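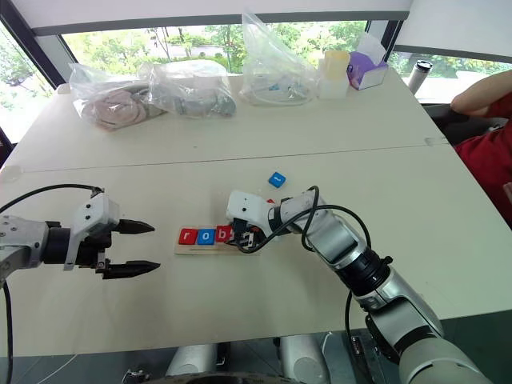

Spelling in a second language: notes from the Drotwood reading circle

When I moved to Drotwood I believed my English was finished. I had read novels in it, I had written letters to my bank in it, and I could follow the radio while cooking. Then I had to fill in a form by hand at the dentist, without a computer to correct me, and I wrote "recieve", "neccessary" and "apointment" in the same line. The receptionist was very kind. I went home and looked up all three words, and the next week I wrote "neccessary" again.

I tell this because several new members said in February that they are ashamed of their spelling, and one of them almost did not come for this reason. Please do come. In our circle we have people from many languages, and English spelling is difficult for each of us in a different place. Those who grew up with Italian or Spanish are used to writing what they hear, and they find it unfair that "though", "through" and "tough" look like sisters and sound like strangers. I come from German, and my trouble is double letters. In German a double consonant tells me that the vowel before it is short. In English this works for "dinner" and "diner", so I trusted it, and then came "lemon", "city" and "model", where it does not work at all.

We tried different methods over the winter. Long lists of words did not help us much. We had a list of 60 words which are often misspelt, and most of us could learn it for the evening and forget it by breakfast. It was better to take few words and meet them many times. Now we choose 3 words at each meeting, we say where they come from if we can find it out, and everyone writes one sentence with each of them before going home.

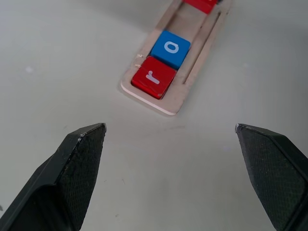 The history of a word is often a good hook for the memory. The silent b in "debt" was put there by scholars who wanted to show the Latin "debitum", although people had been writing the word happily without it. Since I know this I am a little angry with the b, and I have never forgotten it again. The same happened with "doubt" and "dubitare". With "island" it is even worse, as the s comes from a mistaken connection with "isle", and the old English word had none.

Another thing which helps is to say the word wrongly on purpose. I say "Wed-nes-day" and "bus-i-ness" in my head when I write, with all the letters sounding, as if I would read it in German. My neighbour at the meetings does the same with "Feb-ru-ary". It must stay in the head, of course. I once said "k-nife" loudly in a kitchen shop.

A word about dictionaries. The circle has 2 copies of the Beltine learner's dictionary, and they may be borrowed between meetings if you write your name in the notebook. The older one has lost some pages at the letter Q, but it is lighter to carry. Mr Subramaniam has also offered his collection of old school readers, which have large print and short chapters. They are suitable for reading aloud with children, and some parents already do so.

For the next meetings I have put "rhythm", "queue" and "separate" on the list. We start at half past six in the upper room at Monari House, and the bell for the side door is the lower one. Bring a pencil and something to write on. The contribution for tea stays the same. If you have a word which you always write wrongly, please send it to me before, so I can look up its history.

Mareike Janssen

Last updated: February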